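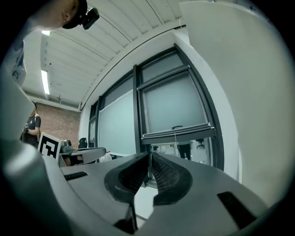

Do I need to have worked with robots before to take part?
Experience of any kind is welcome, but the only requirement is that you can hold a gripper at chest height for short spells and write plain notes on what it did.

Skitbridge is looking for participants for a fault study on hand-held grippers, to be run at our Pultdale site. The study follows a safety stop called in November, when the pads of a gripper stayed closed after the release command. The operator's fingertip was caught between them. There was no lasting injury, but the fault log held no entry for the event and the status light stayed green throughout.

Orkitz, who supply the control board, reproduced the fault on the bench. The finger position reported to the software was stale, so the controller took the pads to be open and sent no further command. What we have so far failed to establish is how often this happens in ordinary handling, with different hands, speeds and grip angles. Bench runs cover 3,000 cycles a day and do not vary enough.

What you would do

You would attend three sessions on separate days. In each session you pick up, move and put down a set of household items with the gripper, following a printed list. After every block you complete a short form: any late release, any drift in pad position, any light that did not match the state of the tool. Forms left blank are no use to us — if nothing happened, write that. 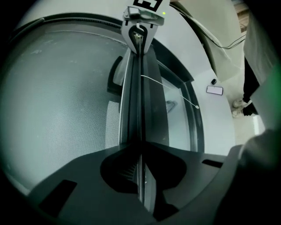 Reports of a mismatch between light and pads matter most, as the light is what operators were trained to trust. The revised procedure treats it as advisory only. Keep your free hand clear of the pads at all times, and use the cut-off on the belt pack if a release is late. Do not try to prise the pads apart. A session is halted after any late release and resumes only when the tool has been checked and signed back in.

Who can apply

Applicants must be 18 or over, with normal or corrected sight and no current injury to the hand, wrist or shoulder. We need both left-handed and right-handed people. Staff of Skitbridge, Orkitz or Aguiar are excluded; Aguiar will analyse the forms and will not be told which control board version was fitted.

Practical details

Sessions last three hours, including breaks and a safety briefing. Payment is made per session attended, including sessions we stop early. Travel within Pultdale is refunded against receipts. Closed shoes are required. Rings and bracelets must be removed.

To apply, use the form on the Skitbridge site and state which hand you write with. Applications close on Jun 24, 2025.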